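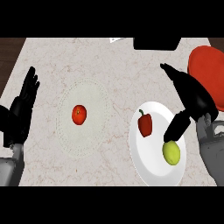

Notebook 3, p. 129

April, open afternoon prep and the afternoon itself.

Set up from 9:40. Ran the kitchen counter task in the simulator on the big monitor and kept the Bakke bench switched off until the second group. Berkay Çınar drove the sim, I did the talking and the door. Visitors were mostly from Grernley plus a class from the evening program, 35 signed in.

The build is the one tagged Nakska. The newer one still drops the contact log when you reset, so I left it alone. Fixed seed, 2000 steps per episode, both arms loaded. Marble counter, same layout as last month. I turned the wood floor texture down a notch and it made no difference to speed that I could measure.

First group wanted to know why we bother with simulation when the hardware is ten feet away. Berkay gave the usual answer (resets are free, nothing gets broken) and then showed the contact view, which went over better than the slides did. Someone asked if the fingers feel anything. Told them no, the solver reports a force per link and we read that. Should put this on the handout, it came up in all the groups.

Had one stall on loading, around the middle of the second group. Restarted the viewer, lost maybe a minute. Log is saved under Sirnari/open.

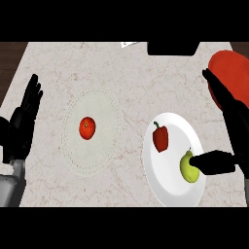 Contact margins on the plate objects are what I want to look at next. The collision shapes are still the coarse ones from the first import, and on anything with a narrow end the hull sits outside the visible surface. With the right hand's finger up against the pear the way it is here, a small error in the hull changes where the push goes, and the raised rim of the plate adds another contact once the fruit moves. The pepper is close enough that I'd like its hull redone at the same time. The tomato can wait, a plain ellipsoid is fine for that.

Left arm question from a visitor: does it have to be there if it isn't working? For this task no. We keep it loaded so the joint count matches the bench and the same config runs on both. Berkay thinks we should park it lower so people can see the counter better. Fine by me - but then change the start pose in both configs, and write it down this time.

Bench demo was short. Homing, open and close, then the e-stop, which the class wanted to press themselves. Let two of them do it.

To do:
Redo hulls for pear and pepper, then rerun with the same seed
Handout: add the line about forces
Find out why the viewer stalls on second load
Return the long HDMI cable to the front room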